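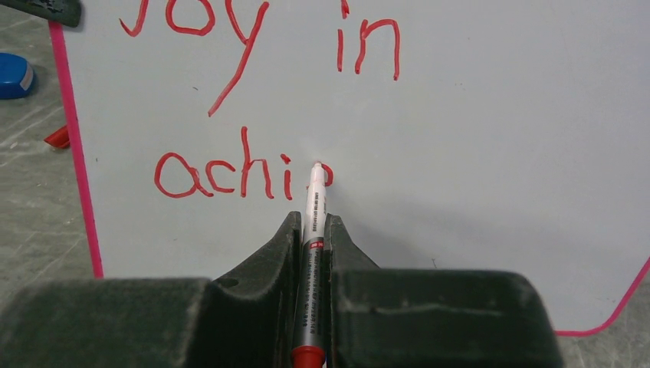

"Joy in", in red marker on the whiteboard

My old laptop served me for many years, and in January I finally replaced it. I did not want a new machine from the shop, so I ordered a refurbished Rivance from a small seller in Sitosholm. It came in a plain box with a charger, one sheet of paper and no manual.

I write mostly text, and I keep my photographs on an external disk, so I do not need much power. What I wanted was a good keyboard. The keys on the Rivance go down deeper than on my old one, and the space bar does not rattle. After one week I noticed that I make fewer mistakes, especially with the letter p, which I used to miss all the time.

The battery was the part I worried about. The seller promised at least 80 per cent of the original capacity, but the system reported nearly 50. I wrote to them the same evening. They answered politely and sent another battery, and I only had to pay the return postage for the first one. Changing it took me 40 minutes, of which most went to looking for the right screwdriver. There are two kinds of screws on the bottom — the longer ones belong at the back, and I recommend to put them in separate cups.

I have also moved all my notes to Bomolow, the program I mentioned here last year. The import went well except for 37 notes which lost their accents. I corrected them by hand during two evenings. It was boring, but I found some recipes again that I believed were gone.

Two things I still do not like. The screen is rather dark if you sit near a window, and the fan starts whenever I join a video call. A reader wrote to me that the Friesen dock makes the fan quieter, but I do not understand how this could be possible, so I will wait before I spend the money.

Next I want to try a larger memory module. If somebody has done this on the same model, please write in the comments which one you bought and whether the machine accepted it at once.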